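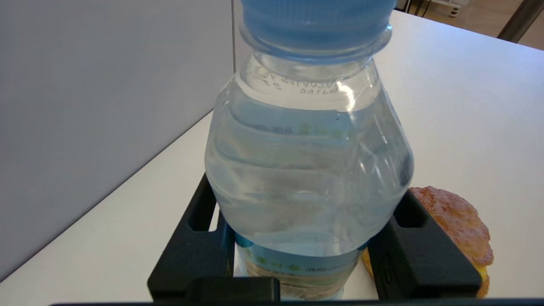 Karkel gallery moves its open studio night, again

The Karkel Street Gallery has changed the date of its open studio night for the third time, and this time it swears it means it. Doors will open at 7 p.m. on 6 February 2026, with 19 artists showing new work and one showing old work he has reframed.

The event was first planned for October, when it ran into a burst radiator. The second date ran into a wedding, which had paid.

"People kept asking if we were still a gallery," said Seren Price, who took over the program last year and has since learned a lot about radiators. "We are. We have a sign and everything."

The main draw is a series of 29 small oils by Kenza Zaki, all of the same harbor wall at Clekance. Zaki painted them over one winter and says no two are alike. Visitors with good eyesight are invited to check.

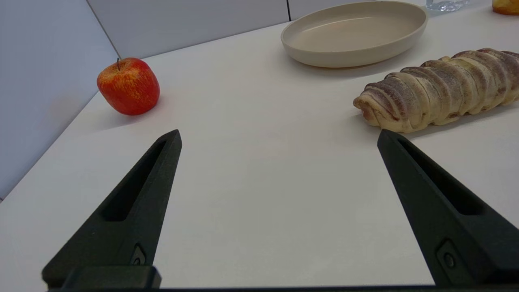
Bread and an apple on a white tabletop.

Across the hall, Bjartur Mogensen will show prints from his Pratar sketchbooks, including a six-foot woodcut of a ferry timetable. He has priced it at $486. Asked how he got to that number, Mogensen said he had started at $500 and felt bad.

Prints by Maxence Charpentier will be sold unframed from a bin by the stairs, an arrangement the artist describes as temporary and the gallery describes as the bin. Anyone hoping for one of his heron etchings should come early, as the last batch went to a dentist.

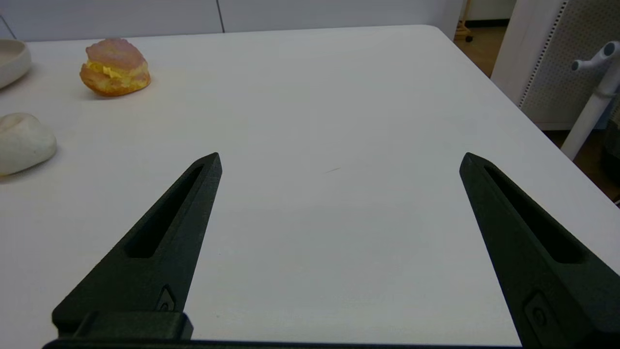
A white tabletop with two black gripper fingers.

Adel Kamel will give a short talk on pigments at 8 p.m. in the Kettani Room. His previous short talk ran two hours and ended with the lights on a timer. Chairs have been added.

Admission is free. Parking behind the building holds up to seven cars, provided they are friendly. Artists who still have work in the back room from the fall show are asked to collect it before the doors open, or see it hung wherever there's a nail.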